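Ulura Folladau countertop arm: it will hold your whisk, and hold it, and hold it

September 15, 2024
Rating: 2 out of 5

I have owned the Ulura Folladau for a whole summer now, and I want to be fair to it, because for most of that summer I liked it. It's a robot arm that clamps to your counter. You also get a hand-held gripper with a camera on it, which you use to show the arm what you want done: pick up the spoon, stir the pot, put down the spoon. You do it a few times, the base station thinks it over for most of an afternoon, and then the arm has a go. It cost me $1,098 from Lương, the restaurant supply place in Iltville, which had one on display next to the rice cookers. The display model was unplugged. I should have read more into that.

Setup took an evening. The clamp is good and solid and comes with rubber pads that didn't mark my counter. The app wants an account, then a second account for the arm, then permission to use Bluetooth, then to restart. The printed guide has a drawing of a person wearing an apron and smiling at a power cord. I never found the page on error lights, though I did find them in a PDF on the website, under "Lifestyle."

Teaching it is the fun part. The hand-held gripper has a trigger and weighs as much as a decent flashlight. I taught mine to stir oatmeal, to drop tea bags into a mug, and to move a sponge from one side of the sink to the other for no reason at all. It was slow but it was polite, and it stopped when I put my arm in the way. I told several people it was the future. Some of them will be reading this.

Now for the fault.

Six weeks in, I was having it whip cream. It had the whisk in its fingers and was going along nicely when the motion stopped and the base light turned amber. According to the PDF, amber means "hold." What amber means in practice is that the arm freezes where it is and the fingers close harder. I pressed Release in the app. The app said Released. The fingers had not released. I pressed it again and the app, a little shortly I thought, said Already Released.

So I did what I think most people would do and pulled the whisk. That was my mistake, and I'd like it to be the part of this review you remember. The arm took the tug for resistance, decided it must be losing its grip, and swung the wrist sideways to correct. It caught the back of my hand against the cabinet handle and tipped a bowl of half-whipped cream into an open drawer. The bruise was gone in a week. I'm still finding cream in the garlic press.

The stop button is on the base, at the back, behind the arm. To reach it you lean across the very thing you're trying to stop. I've gone over this many times and can't come up with a worse place for it, unless they sold it separately.

Even the stop button doesn't open the fingers. It cuts the motors and the fingers stay shut on whatever they've got. I understand the thinking – you don't want a pot of hot soup dropped because the power went out. Fine. But there ought to be some way to open them by hand, and there is: a small screw under a gray cap on the left side of the wrist. It takes a hex key. The hex key is in the box, in a bag marked "spare parts (do not discard)," and I'd discarded it.

I wrote to Ulura. The first reply asked whether the arm was plugged in. The second thanked me for being part of the Folladau family. The third came from somebody who had clearly read my message, and that person explained that the fingers judge their grip by how much an object gives when squeezed. Anything springy or hollow can confuse them. The fingers squeeze, the object gives, the fingers take that for slipping and squeeze some more. At a certain point the arm goes amber to protect itself. The person also told me an update was due in November and that in the meantime I should avoid "compliant utensils." I looked around my kitchen and found I owned very little else.

To their credit, they mailed me a new hex key. It now lives on a string around the faucet.

I've tried to make the fault happen again on purpose, with the bowl empty and my hands well away. Wooden spoon: no trouble. Steel ladle: no trouble. Silicone spatula: amber, on the second squeeze. Whisk: amber, nearly every time. A plastic measuring cup got as far as making a noise I didn't care for and I stopped the test.

If you already own one, keep the hex key where you can get it, run the arm from the side where the stop button is, and don't pull on anything it's holding. If it goes amber, hit stop first and open the fingers with the screw. Keep children out of reach of it, and by reach I mean the arm's, which is longer than the box suggests. Don't use it over a hot burner until the update is out. I wouldn't then, either, but I'm in a mood.

If you don't own one, wait. The teaching part is clever and the clamp is the best clamp I've ever bought. Lương offered me store credit less a restocking fee, and I'm thinking about it, though I'd probably only spend it on another machine.
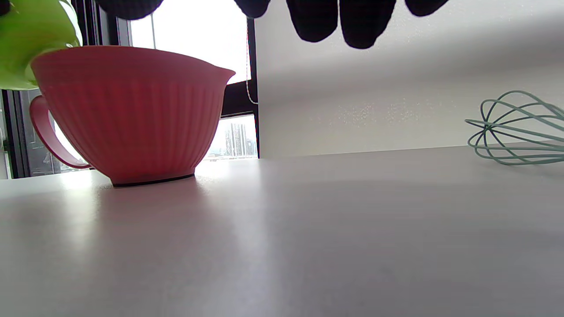
Whisking is the job I bought the thing for, so whisking is what I keep going back to. I've given up on having the arm hold the whisk by the wires while it finds the handle, which was my own bad teaching to begin with. Bowls bother me less. The coral one has a dark non-slip ring around the bottom and a loop of a handle I can hang on to from the far side, should the wrist get ideas. The teal whisk can lie there on its side on the counter until November, and I'll be making my whipped cream with a fork.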